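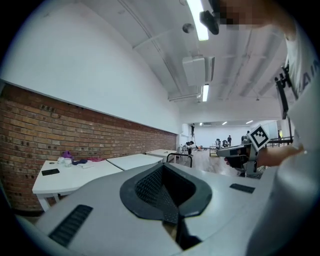 I've spent most of the past two weeks on a budget for next year's handheld grippers, and it has taken longer than any of the work the grippers do. We collect demonstrations for robot arms. A person holds a gripper, does a job with it, and the recording goes into training. The tables along the brick wall are where the cloth work gets laid out, and the one nearest has the pink and purple pieces on it and a dark navy one, which is a fair sample of what we handle. The tables were cheap. Everything you hold in your hand was more expensive than I planned for, and that is what this post covers.

A few people wrote after my last post to ask what a small setup costs. I can't give one answer, but I can say how I went at it and where my numbers were wrong.

My first version of the budget was one page. It had grippers, computers, storage, furniture and a line called "other". I had put 2 percent in "other" because the spreadsheet I copied it from had 2 percent in it. By the end of the first quarter that line was gone. It went on cables, finger pads, tape, printed markers, memory cards and a second set of hex keys after the first set walked off.

So the new version is built from the purchase log. I went through all of it, 1,241 lines, and gave each line one of four labels: lasts for years, lasts for months, gets used up, or should not have been bought. The last label was the useful one. Most of what landed there was adapters for things we then replaced, plus a very nice monitor arm that doesn't fit any desk we own.

Finger pads are the clearest case of something I had in the wrong place. I'd listed them as part of the gripper, so they had no cost of their own. They are rubbery and they wear, and when the surface goes smooth the cloth starts to slip and the person holding it starts squeezing harder to make up for it. You can see it in the recordings before you can see it on the pad. They now have their own line and we buy them by the box.

Markers are similar. Each one costs next to nothing to print, but a scuffed corner can spoil a morning of tracking. I budget for replacing the lot every couple of months whether they look bad or not.

Then there are the grippers themselves. I got quotes for two, the Uvetti and the Letero. On paper the Uvetti is the cheaper one by a good margin. The price doesn't include the mount, the charger or the calibration plate, and the calibration software is a yearly license per unit. The Letero comes with all of that in the case. Over one year the Uvetti still wins. Over three years they come out close enough that I stopped looking at price and started looking at repairs.

I asked both for a parts list with prices. Letero sent one the next morning. Uvetti sent a brochure, and after I asked again, a form to fill in for each part. I don't hold that against the product, which is good, and lighter in the hand than the other one. But when a trigger breaks in the middle of a session I want to already have the spare in a drawer, and to know what it cost.

We're going with 8 Leteros. I'd wanted more, but the limit is people and floor space. A gripper sitting in its case is not collecting anything, and I would be paying to insure it. Two of the eight will be kept as spares. That felt like a lot when I typed it in – a quarter of the order doing nothing – but last year we had one spare, and it was in use nearly all the time.

Storage was the other surprise. I had worked out how much video we record in a day and multiplied. What I left out was that we keep the raw files, the processed files and a backup of each, and that nobody on the team likes to delete a bad take. I've raised that line by 19 percent and written down a rule for bad takes. We'll see whether the rule holds.

Shipping and lead times don't cost much but they decide the order of everything else. Both suppliers are quoting longer than they did in the winter, and I don't expect that to get better soon. I had the order planned for the end of May and have moved it up. The cases are coming separately from Partington, who could at least give me a firm date. The shelving is from Adwood and can come whenever it comes.

Some things I left out on purpose. There's no line for a second room. There's no line for a new arm either, although I was asked about it more than once. The arm we have is idle a good part of the day, and I'd like to see it busy before we buy it a friend. I also left furniture alone. We have tables and chairs, and they're fine.

If you're doing one of these yourself, the part I would start with is the purchase log, even if it's dull and badly kept. Mine had the same cable entered under five different names – I only noticed when I sorted by price. Cleaning that up took two evenings and changed more of the budget than either of the quotes did.

I still need a number for calibration time. It doesn't show up on any invoice, but somebody spends the first part of every morning on it and those hours come from somewhere. For now I've put it in with wages and left a note in the cell. I'll post the template with the prices taken out once I've fixed the tab that adds the shipping in twice.

Apr 19, 2020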